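Print this page | E-mail this page

Student Project Report: Open Day at the Henutora Lab
02/07/2026

The visit was part of the second-year automation course. Henutora builds mobile arms for household work and tests most of its control software in simulation before a trial on hardware. The open day had two parts – a tour of the workshop and a demonstration of the simulator, called Nanum.

The demonstration covered grasping and carrying in furnished rooms. The operator loaded a room, started a task, and let the planner run. A square marker on the wrist gives the software a reference for the position of the arm. We were shown 8 tasks out of a library of 156.

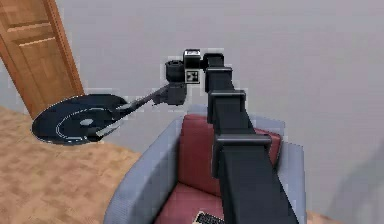
Fig. 1. Simulated arm in Nanum holding a round dark disc, with an armchair and a door in the room.

Thin, flat objects are hard to model. According to the operator, contact between finger and object is computed in small time steps, and a step that is too long lets the object slip or pass through the finger. Our group repeated one task with two step lengths and logged the results for section 9.

The Cattaneo planner was discussed briefly. It was not run during our visit.

Contact | Copyright Okisine Student Projects | Back to top

This site uses cookies. By continuing to browse you accept their use.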